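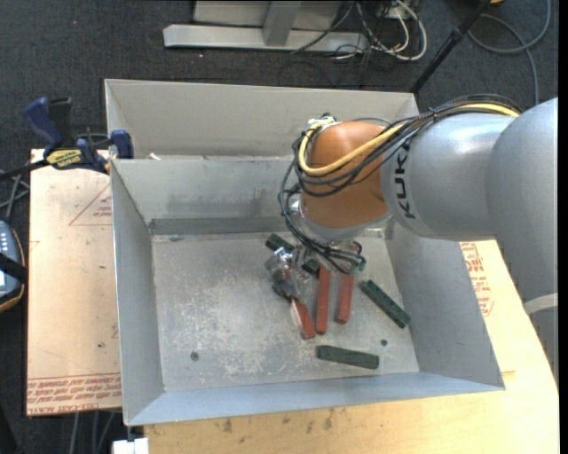
How can a student team tell whether its robot can really pick parts out of a bin?

It has to decide what counts as a pick before the first run, write down every try that follows, and let someone outside the team choose how the parts are thrown in. Video of good runs doesn't settle the matter, and neither does a high success rate if the team was free to choose which tries went into it.

Chapter 2
The Bin and the Claim

Before you read

You should have finished the safety unit and be able to jog the arm by hand at low speed. You don't need any background in computer vision for this chapter. Bring your team notebook. If your team doesn't keep one, start it now, on paper, with the pages numbered.

What this chapter covers
Why loose parts are harder than parts in a tray
What the word "pick" hides
How a log goes wrong
Writing a claim that another team can check

2.1 A task that sounds finished before it starts

Most student robot projects begin with a sentence like "the arm will empty the bin." It is short, everyone on the team can agree to it, and it looks good on a poster. It also commits the team to almost nothing. Empty the bin of what? Lying how? In how long, with how many hands reaching in to help?

Bin picking means taking parts one by one from a container where nobody has lined them up. The parts used in this course are plain blocks, red and green, and they were chosen because they are dull. A block has flat sides and square edges. It doesn't bend, it has no handle to hook on its neighbor, and a child can take one out of a box without looking. Teams usually conclude from this that the job is easy and that they'll be done in a week or so, leaving the rest of the term for something more exciting.

I have taught this course long enough to distrust that plan. The trouble with blocks starts when they touch. A gripper finger needs a gap to go down into, and a gap that is wide enough in the computer's model may be closed in the bin. A block that leans shows the camera a face whose height changes from one end to the other. A block against a sloping wall may be easy to see and still out of reach, because the wrist meets the metal before the fingers meet the block.

Look again at the picture that opens the chapter. Three red blocks stand or lean close together under the gripper, and some of the green is hidden by the tool itself. Suppose your program had to choose its next block from that view alone. It would be choosing with part of the evidence missing, and it would give you an answer anyway. Software of this kind almost always gives you an answer. Learning when to throw that answer away is a large share of the work.

2.2 The Clanow project

The case we'll follow through the next few chapters comes from the project class at Clanow, where two teams worked on the same problem in the same term. The team called Stusik was led by Toshiko Hosoda. The other, Onishi, was led by Kazuhiro Aoki. They shared an arm, a bench and a supply of blocks, and in the end they shared a good deal of irritation.

Stusik presented first, at the open evening in July. The slide said that the robot had picked "reliably" in about 50 tries. The audience saw a run in which one block after another came up and was set down where it belonged, and they clapped, which was fair enough. It was a nice run. Some parents filmed it.

Aoki asked what had happened in the other tries. The answer took a while. Some had been for tuning, so they hadn't been counted. In some the block had come up and then slipped, and the team had counted the lift. In others a student had nudged a block away from the wall before pressing start, and since the robot then did its part correctly, this went down as a success too. None of these choices was made in order to fool anybody. Each had been made on a different day by whoever was holding the notebook, and each had seemed reasonable at the time.

Hosoda went back to the notebook on the Monday after the open evening and rebuilt the count from the raw entries. There were 291 tries on record. In 17 of them the only note was a check mark with no word about what had been checked. She put those in a column of their own and declined to guess. The revised report is shorter than the first one and has a much less cheerful graph, and it's the one we use in class.

You may feel that Aoki was being unkind. Several students say so every year. My own view is that his question should have come from inside the team, weeks earlier, and that a team which can't stand the question from a classmate will like it even less from a buyer.

2.3 What is a pick?

Consider the following events, all of which have been written down as a "pick" by somebody in this course:

The fingers closed on a block and the block left the floor of the bin.
The block left the floor and was still held when the arm stopped above the bin.
The block was carried to the drop point and released.
The block was carried to the drop point and released the right way up.
The arm brought up two blocks together, and one of them was the right one.

A team may use any of the first four as its definition, provided it says which. I'd be slow to accept the last. The mistake is to let the definition slide down the list when the fourth one is going badly and back up again when things improve.

Color makes it worse. If the task is to take out the red blocks and leave the green ones, then a green block lifted perfectly is a failure. Teams find this painful to write down, because the motion was so good. Write it down. The person who asked for red blocks doesn't care how gracefully the wrong one arrived.

There is also the matter of blocks that were moved without being picked. When a gripper goes down between close neighbors it tends to push something, and the next try starts from a different pile. A lucky push can free a block that was jammed. An unlucky one can wedge it into a corner for the rest of the run. Either way, the tries in a run aren't independent of one another, and a simple percentage treats them as if they were. We'll deal with the arithmetic in the next chapter. For now, it's enough to log the whole run in order and not as a heap of separate tries.

2.4 Help that doesn't look like help

The bench is full of small kindnesses to the robot. A bin clamped to the table can't shift when the tool bumps it. That is sensible, and every team should do it, but then the report has to say that the bin was clamped. Steady lighting is a kindness. So is choosing the hour when the sun isn't on the bench, or using blocks of a color that stands out from gray metal. So is the student who drops the blocks in from the same side each time – and most of us do, without thinking about it.

I don't object to any of this. A first project needs help, and a bare arm with no help at all would teach you very little except patience. What I object to is the report in which the help has vanished. Onishi's first draft said the system worked "in an unstructured setting." Hosoda, who by then had earned her turn, asked when the bin had last been moved. It had not been moved all term.

Aoki struck the phrase out. The final version says the bin was held in one place and that results with a moved bin are not known. Readers tend to skip that line, but it's the most useful one in the report.

The same caution applies to what you bring in from outside. The Clanow teams both began with Veltberg, a ready-made grasp planner that a previous class had left on the lab computer. It gave each suggested grasp a score. Both teams took a high score to mean a likely success, and neither had tested that. When Onishi finally compared scores with results, the match was weak near the walls and fair in the open middle of the floor. A score is a number a program has printed. Until you have checked it against your own log, you don't know what it is a score of.

2.5 Writing the claim first

Before your team's first recorded run, write one sentence saying what the robot will do, and sign it. The sentence should name the parts, say how they get into the bin, give your definition of a pick, and state what a person is allowed to touch and when. Then hand it to another team. Their job is to find a way of meeting the sentence that you would be embarrassed by. If they find one quickly, rewrite it.

Here is the sentence Stusik arrived at, after several rounds with Onishi:

"With the bin clamped and the blocks tipped in by a member of the other team, the arm will remove red blocks one at a time and release each at the drop point; any reach into the bin by a person ends the run, and the run is recorded up to that point."

It isn't pretty. You could still quarrel with it – what does the arm do if it lifts a green block, stop or carry on? – and in Exercise 1 you will.

Exercises

1. Find two situations that the Stusik sentence doesn't cover. Rewrite it so that it covers them, and try to keep it to one sentence.
2. Take any robot video posted by a club or a school. List what you would need to know before repeating its claim to a friend.
3. Swap notebooks with another team. Mark every entry you can't understand without asking. Return the notebook without discussing it until the owners have read your marks.
4. Hosoda kept the 17 unclear entries in a separate column. Describe what would change in the report if they were all counted as failures, and what would change if they were left out. Which version would you sign?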